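Rivcombe Shared Workshop
Home-Built Grippers, Unit 5: Small and Flexible Objects

Reading before the session: Unit 4 (finger geometry) and the Ruretti build sheet, pages on pad bonding.

5.1 Why jewelry

Blocks and cups tell you little about a finger pad. Jewelry is light, uneven and often flexible, and most pieces lie nearly flat on the table. A ring gives the fingers a few millimeters of height to work with. A bead strand changes shape as soon as one end is lifted, so the grasp point has to be chosen again after each slip.

The hand-held version of the gripper is used for this unit. The motor stays off the bench until Unit 7. Check every finger screw before starting; a loose finger plate shows up in the log as a pad fault.

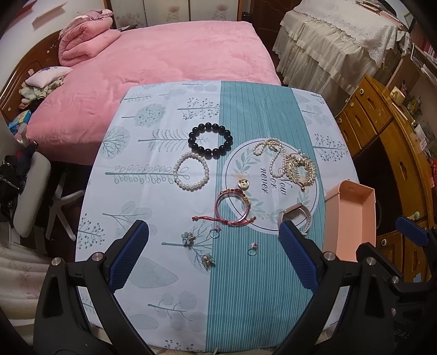
Cloth adds a second difficulty. Fingers that close too low pinch the fabric along with the object and drag both. Approach from above, stop when the tips touch, raise slightly, then close. Printed cloth should be kept for at least part of the set, as plain backgrounds make segmentation look better than it is.

5.2 Procedure

Record 60 grasps per pad type. Sort attempts into rigid (rings, pins, brooches), strand (necklaces, beaded bracelets) and strap. Log a slip separately from a miss. Do not re-lay a strand between attempts.

5.3 Reference data

The Sturkport set, recorded in April, holds 3,466 attempts, of which nearly 400 are strand grasps. Use the Diệp labeling sheet, column 14 for fabric pinch.

Exercise: compare slip rates for rigid and strand objects, same pads. Bring the raw log.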